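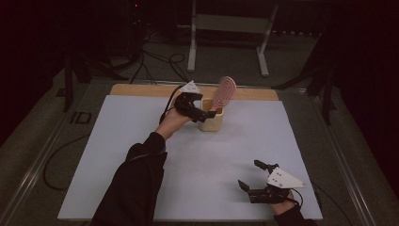
Brerkach, January 2018

Dralness is looking for two part-time tidying assistants for its home organizing service. The work is putting small household things in order: hairbrushes into cups, cosmetics into drawers, keys and chargers back where the client wants them. Most visits cover one dressing table, bathroom shelf or desk.

You will work in pairs, usually two visits a day, Monday through Thursday. Expect to be on your feet, with some lifting of boxes up to 50 pounds. We supply cups, trays and labels. You need to be careful with other people's belongings and able to follow a written layout.

No experience is required. New staff get four days of paid training with Shiuli Chowdhury at our Prieto Street workroom. A driver's license is useful but not a must, as most clients live within a short bus ride.

Work begins in March. To apply, send a short letter with your available days and the names of two references to Aitana Ortuño, Dralness, 47 Prieto Street, Brerkach. Please write "Tidying" on the envelope. Applicants under 18 cannot be considered.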